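Tabletop Storage: Wire Shelving and the Fruit Basket

Cirkumier Household Studies Centre, Rerkosska Building
Gallery page last revised Jun 18, 2020

The Centre maintains a small collection of domestic storage furniture for use in its teaching program. Items are selected because they are inexpensive, readily obtained and familiar to most households, and they are displayed on plain white tables so that students may consider them apart from the clutter of a working kitchen. The present gallery concerns one such item, a tabletop shelf unit in black wire mesh, and the yellow plastic basket kept on its lower level.

Visitors are reminded that the gallery is a companion to the printed guide, Shelf, Basket, Bowl, which sets out the Centre's recommendations on kitchen storage at greater length. Copies are held at the Flukovitz Reading Room and may be consulted during opening hours.

The basket and its place on the shelf

The yellow basket has an open pattern in its sides, which allows air to move around whatever is stored within. The Centre recommends baskets of this kind for fruit that will be eaten in the same week, such as apples and bananas.

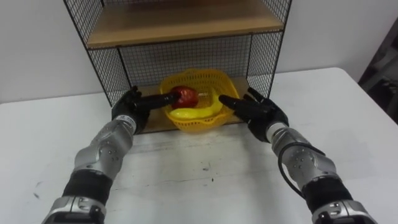 Fruit kept at table height is more likely to be noticed, and therefore eaten, than fruit placed in a closed cupboard. In the Centre's household survey, completed the previous September, 200 households were asked where they kept their fruit. Of these, 49 reported using an open shelf or rack, and a larger number used a bowl on the counter. Several respondents remarked that a bowl tended to collect keys, mail and other small articles over time, a difficulty mentioned less often by those who used a basket on a shelf.

The guide advises that bananas be placed where they will not be pressed by heavier fruit. Apples may be set directly in the basket, provided that they are turned from time to time and any bruised pieces are removed.

Clearance and access

A frequent error in arranging a small shelf unit is to choose a basket that fills its compartment completely. Space should be left above the rim for a hand to enter and to lift out a single piece of fruit without moving the basket. Where the compartment is low, the basket may be drawn forward on the board before it is filled.

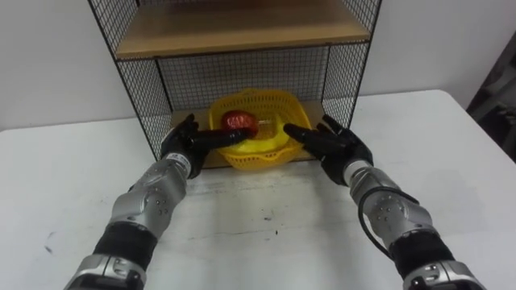
Boards of pale wood mark easily and should be wiped with a soft, well-wrung cloth. Mesh panels gather dust at the points where the wires cross, and a dry brush is generally sufficient to clear them. Plastic baskets may be washed by hand in warm water and left to dry fully before fruit is returned to them. A liner is optional. Any liner that has become sticky or discoloured should be replaced.

Students taking the Paul Module in household organization work with the shelf unit in pairs. Each session lasts 60 minutes and comprises 2 exercises, the first dealing with the placement of goods by frequency of use and the second with cleaning and upkeep. Written notes are submitted to the Reading Room at the close of the session.

Requests to borrow items from the storage furniture collection should be made in writing to the Centre's front office. Schools and community kitchens are given priority. Borrowed shelving is to be returned clean, with all boards in place.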